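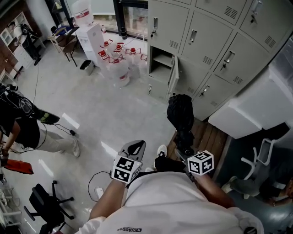 Hand grippers with the marker cubes on, over by the lockers. Black soft thing above the slatted platform.

Monday, April 22, 2019

Okay, notebook, catching up while the files copy. We had the hand-held grippers out on the open floor today, the ones with the white marker cubes, and I want to get this down before I forget which settings we ended up with.

The task is still "pick up the soft item, put it on the low platform, let go, back off." Sounds like nothing! But soft stuff is a pain. A box you grab the same way every time, and with cloth I catch myself doing a little re-grip halfway through, a sort of pinch and shuffle that I don't even notice until I play it back. The Pesero arm has no idea what to do with a shuffle. So new rule for me – grab once, and if the grab is bad, open the gripper, go back to start and throw the take away. No rescuing it in the air.

Cube tracking. It was better after we turned the exposure down, but I still lose the left cube when I roll my wrist in toward my chest. I think it's just my own forearm getting in the way of the camera. Tried keeping my elbows out, which feels like carrying two full trays through a doorway, and my shoulders hated it by lunch. It did help, though. If anyone wants to fiddle with where the cube is mounted, please write down the new offset in here AND in the config, because last November we had two offsets going at once and I spent a whole afternoon blaming the Felier cameras for it. Sorry, Felier cameras.

Leaning over matters more than I expected. With the platform that low I bend from the waist and my head comes down along with my hands, so the view from up top slides around a lot during the last part of the move. The replay on the arm then comes in too fast over the platform. I slowed down for the second batch, and those replays looked calmer to me, but I haven't compared the numbers yet so don't quote me.

Settings as we left them:
Pose buffer 2000 samples (was 1000, kept filling up on the slow takes)
Gripper opening smoothing at 2
Carbone logger on the new build, autosave on
Release threshold untouched, please leave it alone until I've looked at the plots

Cables! I'm putting it in writing. The thin black ones run right across the floor where we walk, and I stepped on one twice. Can we tape them down before the next session, or route them along the wall? Also the power strip wants to be farther from where we kneel.

Jovberg asked if we could do the same task by remote control, sitting at the desk with the joysticks, so they can compare the two. I'm fine with it but I'd like to finish the by-hand set first. My joystick takes are slow and jerky and I don't want to mix them into the same folder. Separate folder, separate name, pretty please.

To do: recheck the wrist offset on both sides, look at the release timing, find a softer mat for my knees. Copy's done, going to start the first replay now.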